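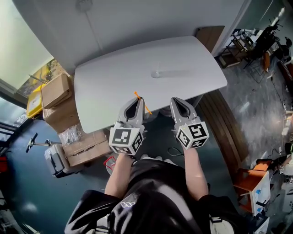 Gellov Support
Search tickets
Home Orders Furniture My tickets Log out

Ticket 2324 — white table, mark on top
Status: open

Wednesday, 9.50
There is a small round spot on the tabletop, a bit right of centre, with a faint grey streak running off it. Your first reply says "surface residue, will wipe off". I have my doubts. I wiped it with warm water and a cloth, then with washing-up liquid. No change that I can see.

Wednesday, 11.32
Tried the Arnska cleaner you suggested. The label promises results in 2 minutes. I gave it far longer and the spot is still there.
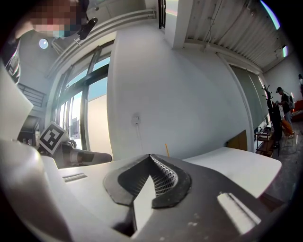

Your second reply blames sunlight. The windows are tall and the room gets plenty of daylight, I grant you, but I have never known the sun fade a neat little circle and leave the rest alone. The Foltley table we had before stood in the same place for years without a mark.

I still have cardboard boxes beside the table, so it can go back if need be — please don't send another bottle. Is the top lacquered or not? Jalali, who delivered it, couldn't tell me either.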